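Folding knitwear

Folding knitwear is the household practice of laying sweaters, cardigans and other knitted garments flat and turning them in on themselves so that they can be kept on a shelf or in a drawer. It is usually treated as a branch of laundry work, although a good deal of it goes on quite apart from washing day, when the seasons change and the heavy things come out or go away again. Most knits are folded and not hung, for the simple reason that a knitted fabric is made of loops, and loops give. A heavy sweater left on a hanger will slowly grow longer, and the shoulders may take on two little points that are surprisingly stubborn to get rid of.

Background

In the hill villages near Braddale, where a great deal of wool was once worked at home, knits were kept in low chests and turned over every July to let the air at them. The writer Jytte Kragh, who grew up in one of these houses, recorded in her household memoir "The Kallside Chest" that her grandmother's chest held 81 pieces, from baby socks to fishing sweaters, and that each had its own way of being folded. The children were expected to know them all, and she admits that she never quite did.

Surfaces

A large, flat surface makes the work much easier, and in most homes that means the bed. A table is firmer and kinder to the back, but few kitchen tables are wide enough to take a grown person's sweater with both sleeves stretched out, and there is always the matter of crumbs. The bed is generally made first, or at least the covers are pulled smooth, so that the garment doesn't sink into a dip and come out crooked. 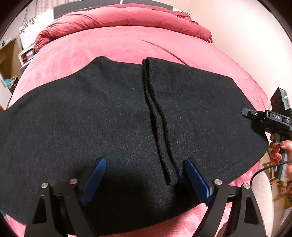
Color and lint are the two things that give folders the most trouble with dark knits. Black and charcoal yarns hide their own seams and ribbing, so it helps to work near a window or under a good lamp and to feel for the edges with the fingertips. They also show every pale speck. A charcoal-black knit spread over a dusty-pink velvety blanket, with fine flecks of lint on its slightly fuzzy surface, is a fair candidate for a going-over with a clothes brush before it is put away. The brushing is best done in one direction, lightly, and with the garment still lying flat.

Common methods

The plainest method is the one most people learn as children. The garment is laid face down, each side is brought in toward the middle with its sleeve laid back along it, and the hem is then carried up to the neck. Cardigans are buttoned first — or at least at the top and bottom — so that the fronts stay together.

The Kallside fold, named for the village and not for the book, uses 2 turns from the hem in place of one and gives a shorter, plumper bundle that suits a narrow shelf. Joscha Hinrichs, in his handbook on linen rooms, recommends it for anything thick and rather warns against it for fine wool, which tends to crease at the second turn. He also gives a shelf depth of 40 centimeters as comfortable for adult sizes.

Storage

Folded knits are stacked with the heaviest at the bottom. A stack that is too tall will press the lower pieces flat, and it has an unhappy way of leaning over whenever something is pulled from the middle. Woolens going away for the summer should be clean, well aired and fully dry, and many households still tuck in a bag of lavender or a few cedar blocks, refreshed each year.

See also: Airing cupboard; Clothes brush; Blanket chest; Darning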